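Humanoid goes limp in the grip hand halfway through a filing task, only when the arm is stretched out

Posted in Zindotum Community Help > Legged and Humanoid > Faults and Safety
Status: Solved
333 views

nullness_fan

Hi all! First real post here after months of reading, and I'm so happy this place exists.

We have a humanoid doing desk tidying. It stands at a desk, picks up a flat thing (book, folder, tablet-size board), reaches across to a second table and slots it into a file organizer. When it works it is a joy to watch. Our controller is Nullness, the hand firmware is the stock one, and the gantry tether is always on.

The fault: on the long reach, with the board held upright, the fingers let go. No warning, no slow opening, just a drop to zero grip force, and then the whole arm goes soft for a moment. After that everything recovers and the robot carries on as if it still had the board. It has happened 5 times since January, always on the far slots and never on the near ones.

The log gives me this each time:

HAND_R comm timeout
HAND_R torque disabled
ARM_R soft hold
HAND_R ready

What I've tried so far:
Swapped the right hand for our spare. Same fault.
Lowered the reach speed by half. Same fault, only slower.
Raised the grip force. The board creaked and I put it back.
Ran the same motion with an empty hand, near slots only. No fault.

The last one on the list bothers me the most. I was leaning over to straighten the organizer when it let go once, and the arm sagged toward my hand. I wasn't hurt, but I didn't like it one bit. Is this a load problem, a software problem, or something in the arm? Any ideas very welcome!

karakaya_bench

Sounds like overheating. Let it cool between runs and update the firmware. We had a Karakaya arm that did this and the update fixed it.

nullness_fan

Thanks for the quick reply! It drops on the first run of the morning too, when everything is at room temperature, so I don't think heat is the whole story. Firmware is current.

cleneo_tinkerer

Oh, I love this one, because I lost two weeks to what I'd bet is the same thing, and the fix is so satisfying once you find it!

Look at the order of your log lines. The timeout comes first and the torque goes off second. So the motors didn't give up under the load. The hand stopped hearing from the controller, and its default on a lost link is to switch torque off. Then the arm sees a missing hand and drops to soft hold. A heat fault or an overload would have its own line ahead of the timeout. Your spare hand doing the same thing also points upstream of the hand, which narrows it down nicely.

Now, why only the far slots? Because that's where the elbow is straightest and the wrist is turned to keep the board upright. The hand cable runs through both joints. If it was tied a little too tight at the elbow, it has enough slack for the near slots and none for the far ones, and it tugs on the connector right at the end of the reach. Your empty-hand test only covered the near slots, so it never went to the place where the cable runs short. Easy one to miss, I did the very same thing.

How I'd go about it:

Power the arm down, keep the tether on, and clear the area under the arm before you touch anything.

Move the arm by hand to the far-slot pose and feel the cable on both sides of the elbow. If it's stiff like a guitar string, you've found it.

Then put it back in the near-slot pose and unplug the hand connector. Check the pins for one that sits lower than the others. Ours had one pushed back by 2 mm, and you could only see it with a flashlight held sideways.

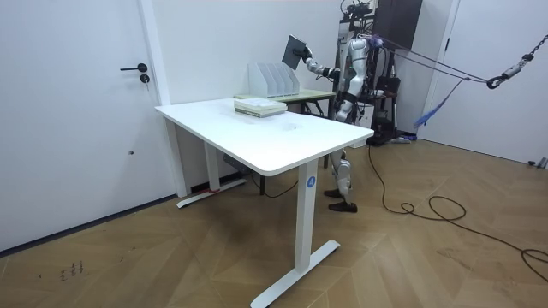
Far-slot runs are the ones to repeat afterward, with the board in the hand and the wrist turned the way you normally have it. Do 7 in a row before you trust it. I'd also log the link error counter during the reach. On ours it climbed well before the timeout, so you can catch a bad cable without waiting for a drop, which is just wonderful when you're tired of picking things up off the floor.

Two safety things, and please take these seriously, even though the fix itself is a fun little job.

First, change what the hand does on a lost link. In Nullness it's under Hand > Link Loss, and you want "hold last position" with a time limit instead of "torque off". Holding isn't right for every job (don't use it if the hand could be holding a person's sleeve or fingers), but for a flat board over a table it's a lot kinder than a sudden drop. Set the arm to a full stop on the same event so it can't carry on with an empty hand.

Second, no hands near the organizer while the arm is live. I know it's tempting when the slots shift a bit! The tether will catch a fall of the body. It does nothing at all for an arm that sags. Hit the stop, straighten the organizer, step back, start again.

Also, while you're down there, walk your floor cables. A loop near the feet can get stepped on, and a pull at the base can look just like a link fault at the wrist.

nullness_fan

You are a hero! It was the elbow. With the arm in the far pose the cable was so tight that I could pluck it. Somebody had put a tie right at the joint when we fitted the spare covers. I cut it, gave the cable a nice loose loop and tied it again further up the arm. Pins all looked level, flashlight and everything.

7 far-slot runs done, no drops, and the error counter stayed at zero the whole way. I've switched link loss to hold with the full stop, and I pulled the connector on purpose with a bit of foam in the hand to see it work. It stopped dead and kept the foam. So good!

Marking this solved. I'm going to put a strip of tape on the floor as a line for people to stay behind too.

slot_and_stack

Adding this for anyone who finds the page later. Same symptom on our left arm with the Cleneo wrist, but the cable was fine. The connector latch was cracked, so it clicked in but didn't stay in. Give it a gentle tug after you plug it in. Also check the tie on the other arm while the covers are off, ours was just as tight on both sides.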